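How to prepare a robot demonstration for an open day

At Brorklow we open the workshop to visitors every January. These are the steps I follow for the gripper table. They should work for any small arm.

1. Choose soft things. Cloth, towels and bags are more interesting to watch than blocks, and they do no damage if they fall. Mix the colors, so people at the back can follow.

2. Mark the floor. We put tape 100 centimeters from the table edge, and 300 where children will stand. Check with your own safety person, our distances may not fit your arm.

3. Reduce the speed. In the Bunirix menu I set it to 38 percent. It feels slow to us, but visitors need time to see what the fingers do.

4. Rehearse with the real objects. Run the full program in the morning, before the doors open at 10. If a grip fails two times at the same place, change the approach angle first and the force after.

5. Show the wrist camera on a big screen. From the tape line, people see mostly the back of the arm. With the screen they can look between the two fingers, down to the cloth and the strap.

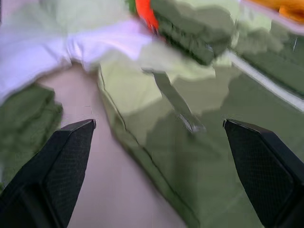
Cuadros wrote under the first version of this page that the screen was the best part of the visit, but the picture was hard to follow when the arm turned quickly, and a short stop before each grip would help. I have added a stop of 700 milliseconds to the program. In Flavex it is the field "hold before close".

6. Leave time for questions. Park the arm and press the stop button before anyone comes closer than the tape. Then start again from step 4 if the objects were moved.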